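My Yard and Tack Check, With Comments (the July one)

I promised I'd put up the list I go through before anybody gets on a horse at Brultness, so it's typed out as I ran it this month, grumbles included. Copy it, change it, cross bits out, I don't mind! 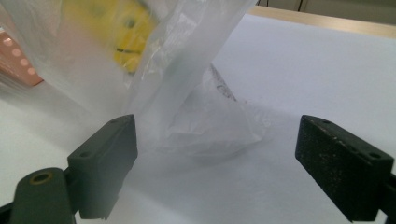
I start at the gate and work inwards, with tack last, and it takes me until my second cup of tea if the ponies behave. Anything marked "fix" gets done before the next ride. "Watch" means I look again next month.

GATES AND FENCING

Main gate latch: OK. Stiff, but it shuts on its own weight.
Bottom paddock gate: FIX. The top hinge has dropped again and you have to lift the whole thing with your hip. I did this one in spring as well, so I think the post is moving and I've been blaming the hinge unfairly.
Electric tape, long side: OK. Ticking nicely all the way down to the oak.
Electric tape, lane side: WATCH. Nettles are up to the second strand. Strimmer needed (and a willing person to hold it).
Ragwort: FIX. Two plants by the trough, pulled with the roots on, bagged up and gloves worn. Go round again after rain.

STABLES

Kick bolts: OK on all doors except the end one, see next line.
End stable door: FIX. Bottom bolt missing altogether. That's the mare who undoes the top one with her lips, so she is not going in there tonight.
Floor mats: WATCH. One corner curling by the manger. I tripped on it, which I suppose counts as finding it.
Tie rings: OK. Fresh string on every one, thin enough to snap if a pony panics and pulls back.
Lights and sockets: OK. Covers on, no chewed cable. Cobwebs knocked down from the fittings.

HAY AND FEED

Hay store: OK. Smells sweet and I pushed my arm into the middle of the stack and it was cool.
Feed bins: WATCH. Lids fit, but something has been having a go at the corner of the Plalisier one. Mouse, I hope.
Sugar beet bin: OK. Still labelled in huge letters, SOAK FIRST. Please leave the label alone, children.

TACK

Stirrup leathers: FIX on one pair. Cracks showing at the holes when I bent them back. I've hung them on the house hook so they can't be used, and they'll go to Stetsiuk with the next lot of stitching.
Girths: OK. Elastic still springs back. Two need a wash, badly.
Girth straps on the old brown saddle: WATCH. Stitching fine, but the holes are starting to stretch. I learnt to ride in that saddle at Greltville so I may be a bit soft about it.
Stirrup safety bars: OK. Catches down and moving freely.
Bits: OK. Ran my thumb round every joint, no sharp edges.
Hats: FIX. One was dropped on the concrete, so it's out, however good it looks.

FIRST AID AND FIRE

Horse box: FIX. We're out of cotton wool AGAIN and the scissors have wandered off.
People box: OK. Plasters topped up.
Extinguisher: OK. Needle in the green.
Vet's number on the door: OK, but faded, so I went over it in marker pen.

Bolt and cotton wool are first on my shopping list, then I'm off to dig round that gatepost before tea.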